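Kitting cell moves to the two-arm unit: what changes on the floor

Operations notes, Stoststead site

The two-arm unit for the kitting cell will enter supervised service in January. The layout has been approved, the risk assessment has been signed, and the motion programs for the first group of kits have been exercised in simulation. This item covers the scope of the change, the revised duties in the cell and the points raised at the two shift briefings.

The cell currently assembles 852 distinct kits for the Travitz line. Each kit is a box holding the small parts for one build step, picked from trays and checked against a printed list. The work is repetitive and the error rate is low, but the reach is poor. The trays were laid out for a bench that was replaced years ago, and the far row can only be reached by leaning over the near one. Shoulder complaints from the cell have appeared in every quarterly health summary since the bench was changed.

Hegarty is supplying the unit and the first set of programs. Our own controls group, under Ettore Greco, has taken over the simulation model and will own it from handover onward. Any change to a tray position, a box size or a fixture height must now go into the model first. A change made on the floor and not in the model will stop the cell at the next start-up check, and the restart needs a controls signature.

What the unit will do

In the first stage the unit handles open boxes only. It places an empty box, picks loose parts from the near trays and sets the finished box on the outfeed shelf. One arm holds or steadies while the other places. Lidded boxes, bagged fasteners and anything with a cable stay with people. Bags defeat the grippers often enough in simulation that the controls group did not ask for them to be included.

The target is 1000 boxes per day across both shifts. The manual cell reaches that figure now on a good day, so the first stage adds no output. The gain is in reach and in the night hours, when the cell has been short of people since spring. Management has asked for a second-stage estimate and will get one after the supervised period.

What the operators will do

There will be two operators per shift, as at present. The job titles change from kitter to cell operator and the pay grade moves up one step on completion of training. The duties are as follows.

Tray loading. Operators fill and seat the trays. A tray must sit flat against both stops. The unit does not search for a tray that has been seated crooked; it faults and waits.

Exception kits. Kits outside the first group are assembled by hand at the side bench, with the same printed list as before.

Sampling. One operator opens and checks a finished box every 15 minutes and records the result in Devenura, under the cell tab. The paper tally sheet is withdrawn.

Fault recovery. Operators may clear dropped parts and reseat boxes with the gate open and the unit in safe stop. They may not jog the arms. Jogging is limited to controls staff and trained leads.

Training takes place in the room next to the maintenance office, in groups of four. The first half is spent on the simulator and the second half in the cell with the unit locked out. Operators who have been through the simulator session report that the overhead view is the hardest to get used to, as depth is difficult to judge from it. The side view is available from the same menu and should be used for anything to do with gripper height.
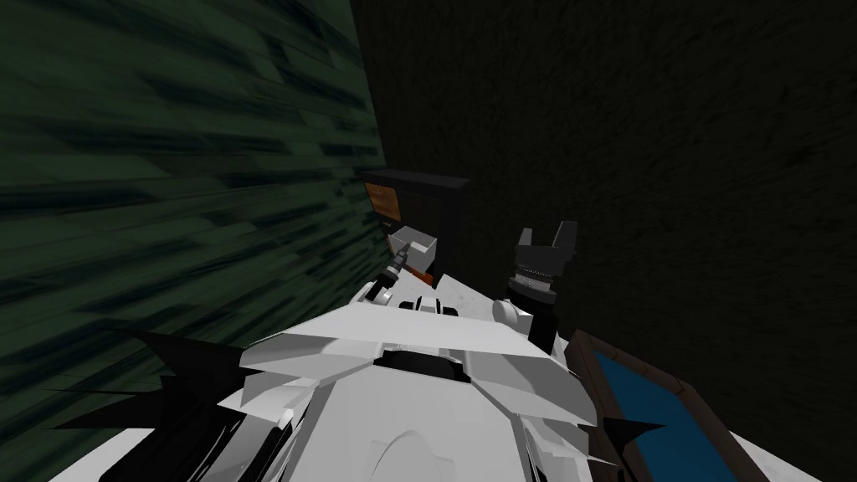

Kevin Ní Bhriain, lead on the night shift, asked at the second briefing how the model deals with parts that do not match their drawings. It does not deal with them. Each part is modeled at nominal size, and surface friction is one fixed value per material. Molded parts from a worn tool can run large, and the grip margin on several of them is thin. The controls group has set aside the first two weeks of supervised running to collect grip faults by part number. Operators are asked to keep every faulted part in the red bin and not return it to the tray.

He also asked whether sampling results would be used to rate individuals. They will be recorded by shift and by cell, with no operator field. The works council has this in writing.

Points still open

The outfeed shelf height is under review. At its present setting the shelf suits the unit and is low for anyone lifting boxes off it by hand. A lift table has been quoted at 2420 dollars and is waiting on approval. Until it arrives, boxes should be moved to the cart in singles — the stack of three used on the old bench is not permitted.

Noise has not been measured with the unit running at full speed. Hearing protection is required inside the yellow line until it has been.

The break rotation is unchanged, but the cell may no longer be left running with both operators away. If one operator is called off the cell, the other stays or puts the unit in safe stop. Several people at the first briefing felt this would cause trouble around shift change, when the tray deliveries come in. The delivery time may be moved earlier, and the warehouse has been asked for two options.

Changes to kit lists still go through planning on the usual form. The form has a new field for tray position, and forms with that field blank will be returned. Questions on the model or the programs go to the controls group, and questions on grading and training dates go to your shift lead.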